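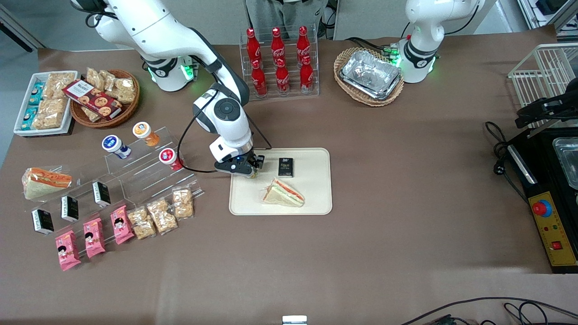 Conduvo is a set of 1000 property adverts, typed up, tidied and tagged by hand, from the sales and lettings side of a market town called Estard. It exists to help people study how homes are described when somebody would like you to pay for them. Estate agents see the world generously. Give one a brown table with snacks and drinks on it, a cream tray in the middle and a wicker basket towards the back, and you will be reading about a "superb entertaining space" before the kettle has boiled. We wanted to know how often this happens, and with which words, and whether the price has anything to do with it.

Version: second release, Jul 14, 2021
Maintainer: Imre Nyitrai
Language: English (British, with lapses)

What's in it

One row per advert. Each row has the full text as published, minus phone numbers and the names of vendors, plus a handful of fields we filled in ourselves. The adverts cover terraced houses, flats, bungalows, building plots, one windmill and a large number of things described as cottages.

Files

adverts.csv - the adverts and their fields
phrases.csv - every tagged phrase, with the advert it came from
glossary.txt - what we think the phrases mean
changes.txt - what we got wrong last time

The files are UTF-8. The pound sign survived. The half sign, as in "half an acre", mostly didn't, and has been written out as 0.5.

Fields in adverts.csv

advert_id: a number with no meaning. Please don't sort by it and draw conclusions.

deal: sale or let. Adverts offering both were entered as whichever came first in the text.

kind: house, flat, bungalow, plot or other. We argued over maisonettes and they ended up as flats.

price: in pounds, as advertised. Monthly for lettings, so do filter on deal before you take an average. The first person to use this data didn't, and reported that Estard was remarkably affordable.

price_note: "offers over", "guide price", "POA" and so on. If the note is POA the price is blank. We did ring up and ask, and were told the price was available on application.

beds: as claimed. A study counts if the advert calls it "study/bedroom four". A box room counts if the agent says so with a straight face.

garden: yes, no or unclear. 491 adverts mention a garden. "Unclear" is where you'll find "outside space", "courtyard aspect" and "scope for planting".

parking: yes, no or unclear. 304 adverts mention it, including those that say only that it is available nearby, which we have marked as unclear.

text: the advert itself. Capitals have been kept. So has the spelling, including "spacious en suit".

Fields in phrases.csv

advert_id: matches the other file.

phrase: the words as they appear.

tag: size, light, location, condition, period, potential or views.

claim: plain or puffed. A plain claim can be checked with a tape measure or a walk round the block. A puffed one can't. "South-facing" is plain. "Sun-drenched" is puffed, and in Estard, brave.

Where the adverts came from

Most were exported from Rindus, the listings program that several of the town's agents use and all of them complain about. Rindus exports everything in one enormous column, with the line breaks removed and the bathroom often arriving before the hall. We put the paragraphs back by eye. The rest were typed up from window cards at Ramadan, the lettings office by the bus station, who let us sit in the corner with a laptop through most of June and were very decent about it. Window cards are shorter and franker. Space is tight on a card, and adjectives are the first thing to go.

Agents agreed to the text being used on condition that nobody's patter was pinned on them by name, so there is no agent field. Regular readers of the local property pages will be able to tell the authors apart anyway. One of them has never sold a house that wasn't "deceptively" something.

How the tagging was done

Two people read each advert separately and marked the phrases. Where they disagreed, Imre decided. He was also one of the two people, which we admit is a weakness in the method. Agreement was good on size and parking and poor on period. "Character" gave the most trouble: one of us reads it as beams, the other reads it as damp.

Adverts of fewer than 40 words were left out. There isn't much you can do with "Garage. Rear of High Street. Apply within", although as a piece of writing it beats a good deal of what we kept.

Known problems

Some properties appear twice, having come off the market and gone back on at a lower price with warmer adjectives. We have left these in. If you need each home only once, there is a repeat column with yes or no in it, filled in as well as we could manage without addresses.

Street names have been replaced with the word STREET. This has had an odd effect on adverts for homes in Street Lane, which now read STREET.

Distances are as stated. "Minutes from the station" never says which minutes, or by what means. We have not corrected any of them, though Imre did walk one and has asked for it to be recorded that he is a quick walker.

Plots of land are thin on the ground here and shouldn't be used to say anything about land prices elsewhere. Several are the same field, offered hopefully with different planning notes.

The windmill will wreck any average it goes near. Its kind is "other".

Good uses

Counting words. Teaching a class how to read an advert. Testing whether a program can tell plain claims from puffed ones, which the simpler ones do surprisingly well by looking for exclamation marks.

Poor uses

Valuing a house. The prices are what was asked, and we have no record of what anybody paid. Please don't use it to write new adverts either. We get emails about this. There are enough.

Terms

Free for study and teaching. If you publish something, say that you used Conduvo and which release. Selling the files on isn't allowed, with or without "early viewing recommended".

Changes since the first release

Added the parking field. Split "location" from "views", after finding that a view of the bypass had been tagged as both. Removed a row that was the agent's shopping list, pasted into Rindus by mistake and tagged by us as "potential". Fixed the beds field for two bungalows that had swapped bedrooms.

Corrections go to Imre Nyitrai by way of the issues page. Give the advert_id and the phrase, and what you think it should be. Changes to "character" are considered once a year.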